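Sheets, again

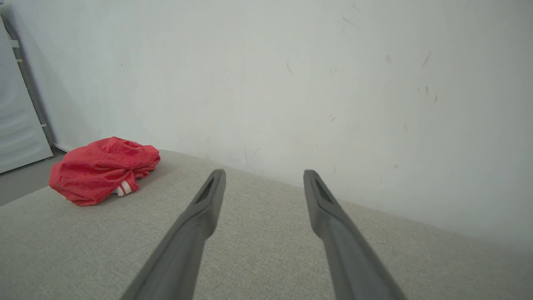
So I finally threw out the blue sheets. The ones from the old apartment, with the hole by the foot that started as a pinprick and ended up big enough for my whole heel. I had been putting my foot through it every night for most of a year and just sort of living like that.

Anyway. Sheets. I have opinions now and I have to leave for work soon so these are going to come out in whatever order.

Thread count first. I bought a set that said 1000 on the package, in big gold numbers, because I figured bigger is better, right? Slept on it for a week in July. Awful. Like being wrapped in a tablecloth at a wedding. Heavy, kind of slick, and no air got through at all. I'd wake up at 3 am with one leg out and the top sheet wadded up against the wall. My sister-in-law told me afterward that they can get to those numbers by counting every little strand twisted into the thread, so the number on the bag and the thing on your bed are only distant relatives. Good to know AFTER I washed them and couldn't take them back.

Then I went the other way and got linen from Brallero. Everybody loves linen. I wanted to be a linen person. It looks great over the end of a bed, all rumpled like you live near the sea. But it was scratchy, and yes I know it softens up, the card in the box said five washes. I did five washes. I did more than five washes. My elbows were still unhappy. It's on the guest bed now. Sorry, guests.

(Side note, Brallero's pillowcases have the flap on the inside and that part is great. Pillow stays put. Why isn't this on every pillowcase?)

Third try was plain cotton percale from Zwane, and this is the one I kept. Cool when you get in. A little crisp. Makes a small noise when you roll over, which bugged me for two nights and then I stopped hearing it. Wrinkles like crazy. I don't iron sheets, I have never ironed a sheet, my grandmother ironed hers and the dish towels too and I think about that a lot when I'm shoving a fitted sheet into the closet in a ball.

Which brings me to folding. I've watched the videos. You put your hands in the corners, flip one over the other, lay it down, and somehow the lady has a neat little rectangle and I've got a dumpling. Gave up. What I do now is stuff the whole set inside one of it's own pillowcases and put that on the shelf. Takes no time and I can find the full set when I need it. Looks fine with the door closed.

Deep pockets. CHECK THE POCKETS. My mattress is one of those tall Prurnia ones and I have a topper on it, and regular fitted sheets pop off the corner by my head every single time. You wake up with your cheek on bare mattress. Measure the height of the thing, topper included, before you order. I did not do this. Twice I did not do this.

Washing, quickly. Warm, not hot. Half the detergent I used to use. No fabric softener, it left the percale feeling waxy and I had to run it through again with nothing to get that out. Shake everything before it goes in the dryer or the fitted sheet eats all the socks and you get a wet knot in the middle that stays wet forever. I take mine out a tiny bit damp and put them straight on the bed with the fan going. By bedtime they're dry and most of the wrinkles have given up.

Color, I went light this time. I was worried about coffee and there's already been one coffee, but it came out with dish soap and cold water. The dark ones showed every bit of lint and dog hair anyway, and the blue had faded in a big me-shaped patch, kind of gross when you really look at it.

I own 2 sets now, one on the bed and one in the pillowcase ball. I used to have a whole shelf of single flat sheets with no partners, where do they all come from. Those went to the animal shelter, they were happy to get them. Kept one for painting the hallway, if I ever paint the hallway.

Next up is pillows and I am dreading it. Mine is flat as a pancake and has been since teh move. If you've got one you like, side sleeper, kind of a hot sleeper, leave it in the comments. Ok, going to be late.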